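The Drunov Twill Cap in Dark Navy

From Correia Hat & Bag, our little shop in Skunthorpe

I've been wearing this cap since October and I finally talked myself into stocking it properly, so if you came in last winter and asked where mine was from, well, now you can have one too! It's called the Drunov, it's a plain baseball cap, and it comes in one color, a navy so dark that half my customers call it black until they get it out to the car.

There's no logo on the front. I asked for that. I have a drawer at home full of caps with other people's names across my forehead and I wanted one I could wear to a parent meeting or to paint the porch (I've done both, and the paint mostly washed out).

The cloth is a cotton twill, made up for us by Prandulis, who also do our tote bags. It's a medium weight. The first sample they sent was a stiff thing that stood up by itself like a bucket, and I sent it back. The one we ended up with has some body when it's new, but you can squash it in your hand, shove it in a coat pocket, and pop it back into shape with your fist when you need it. Mine lives in the door of the car and looks fine.

The brim is the stiff part, as it should be. It comes with a gentle curve already in it. If you like yours flatter, leave it under a couple of heavy books overnight, and if you like it rounder, roll it around a coffee mug and put a rubber band on it. Please don't fold it down the middle! I know people do this. The board inside will crease and you'll be looking at that crease forever. 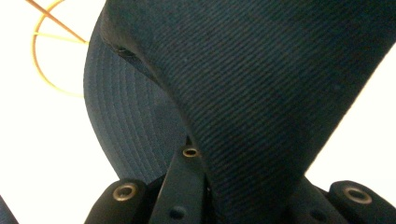

Dark navy twill up close, with the rows of stitching on the underside of the brim.

I'm a bit of a bore about brim stitching, so bear with me. The rows follow the outside edge in closely spaced rings, and they hold the cloth down flat against the board. On cheaper caps you get fewer rows and after one sweaty summer the fabric starts to bubble. I've had no bubbling on mine, and I mow a big lawn in it.

One thing to know before you buy: dark twill picks up lint. It just does. If you have a white dog or a fuzzy scarf you're going to see it, little pale specks all over, and they like to settle into the ribs of the weave. I keep a lint roller by the front door and give the cap a quick go on my way out. A strip of packing tape wrapped around your fingers does the same job.

Washing

Cold water, a drop of dish soap, and a soft toothbrush for the sweatband. Rinse it, press it in a towel, and let it dry over an upturned bowl. Wash it alone the first 3 times because the navy does let go of a little color. No dryer, no dishwasher (yes, I've heard the dishwasher trick, and I've also had the caps brought back to me afterward).

Fit

One size with an adjustable strap at the back. I have a big head and wear it on the second-to-last hole. My sister's is small and she has the strap pulled nearly all the way in, and it still sits right on her. The crown is medium deep, so it comes down snug above your ears without bending them over.

Price and ordering

The Drunov is $37. Shipping is a flat $7 anywhere in the lower 48, and it goes in a box so the brim doesn't get crushed. Order three or more and I'll cover the shipping myself. Pickup at the shop is free, just pick that at checkout and wait for the email before you drive over.

You can return it unworn for store credit or your money back, whichever you want. If a seam lets go, bring it in or mail it to me and I'll fix it or swap it.

People keep asking about other colors. I have a swatch of olive taped up over the register and I like it more every time I look at it, but I need to sell through the navy first. If you'd want one, put "olive" in the order notes and I'll email you when I have some.

Page updated 8 May 2026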